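Piltbridge Evening Workshop
Inside the Desktop Computer
Handout 4: Drives, Caddies and the Power Supply
Notes by Sharada Pai

Welcome back, everybody. Last time we got as far as taking the side panel off and having a good long look, and I promised that this week we would start lifting parts out. Please bring handout 3 with you as well, the one with the sketch of the motherboard, as we will be going back and forth between the two (and I still have a few spare copies if yours went home in somebody else's bag, as mine usually does).

Before you touch anything

Shut the computer down properly, pull the power cord out of the back, and press the power button once with the cord out. Touch bare metal on the chassis before you pick up a drive. Rings and bracelets off, please, and sleeves pushed up. You will not be opening the power supply itself, this week or any other week of this course.

Drive sizes

There are two sizes you will meet over and over. The 3.5-inch drive is the older desktop kind, heavy in the hand. The 2.5-inch drive is the one made popular by laptops, and it turns up in plenty of smaller desktops too. People bring me one of each and ask which is "better," and I always have to say that the size on its own won't tell you. Look at the label for the capacity. One of my drives at home says 900 and another says 200, and they are exactly the same size on the outside!

Caddies and brackets

A bare drive needs something to hold it still. The bracket goes around the drive itself, and the caddy is the larger molded piece that the bracket or drive sits in. Some designs use screws, and a good many now use clips and tabs you can work with your fingers. Go gently with these. Old plastic gets brittle, and I have snapped more tabs than I would like to admit, usually at the end of a long evening when I was sure I knew which way the thing slid.

To take a drive out:
Unplug the data cable first, then the power cable, holding the plugs and never the wires.
Find the release tab and press it while you slide the bracket.
Set the drive down flat, somewhere it can't be knocked.
Keep the caddy beside the chassis it came from. We have several that look nearly alike and do not swap.

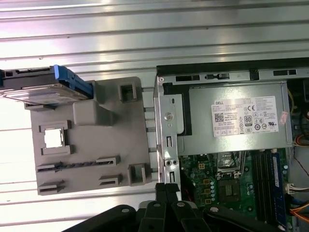 While the drive is out, take a few minutes with the power supply. It is the big metal box, and its label is worth the squinting. An 80 PLUS badge is an efficiency rating, and the little symbols grouped near it, CE among them, are safety and regulatory marks for different parts of the world. Copy down the wattage if you can make it out, and borrow my magnifier if you can't.

For next time

Read section 20 in the Pernetti booklet and skim the page on connectors. Bench partners stay the same through April.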